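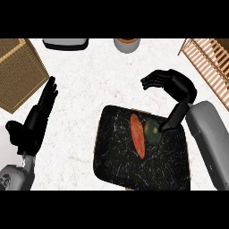 According to Hooman Jalali, a kitchen counter is the one piece of furniture that everybody in the house uses and that nobody chooses at the right height. The remark comes from his short book on home kitchens in Briddale, and it is often repeated in writing on the subject of the kitchen countertop.

A countertop, also called a counter or, in British usage, a worktop, is a raised, flat and level surface for preparing food. It is usually fixed on top of base cabinets. The word is also used for similar surfaces in bathrooms, workshops and shops, but this article treats only the kitchen.

History

Before fitted kitchens, food was prepared on a free-standing table in the middle of the room. The table was scrubbed with sand or soda, and its top became hollow with the years. In Briddale such tables stayed in use in farmhouses long after the town houses had changed to fixed counters. The town's housing survey looked at 1,797 kitchens and found a free-standing work table as the main surface in 381 of them. Most of these were in the streets above the old Sekier mill, where the rooms were too narrow for cabinets on two walls.

Materials

Natural stone is valued for its hardness and its cool surface, which is useful for pastry. Marble is softer than granite and reacts with acids. Lemon juice, vinegar or wine can leave a dull mark, called an etch, and this mark is not a stain and cannot be washed away. It must be polished. Stone counters are commonly treated with a sealer, which slows the entry of oil and water into the pores but does not prevent etching.

Wood is warm to the touch and can be sanded when it is damaged. It needs regular oil, especially near the sink. Laminate is light and cheap, but it is harmed by hot pans and by water which enters at the joints. Steel is preferred in restaurants. It is easy to clean, though it is noisy and shows every scratch.

Height and depth

The usual height in Briddale houses was 89 centimeters. Jalali considered this too low for tall persons and too high for kneading bread, and he advised a second, lower surface of 72 centimeters wherever there was space. The Ansari bakery school in Volamport adopted the lower height for its kneading benches and kept the higher one for cutting and decorating.

Care

Daily cleaning is done with a soft cloth, warm water and mild soap. Scouring powder should be avoided on polished stone. A cutting board protects both the counter and the edge of the knife.

See also

Backsplash
Butcher block
Kitchen cabinet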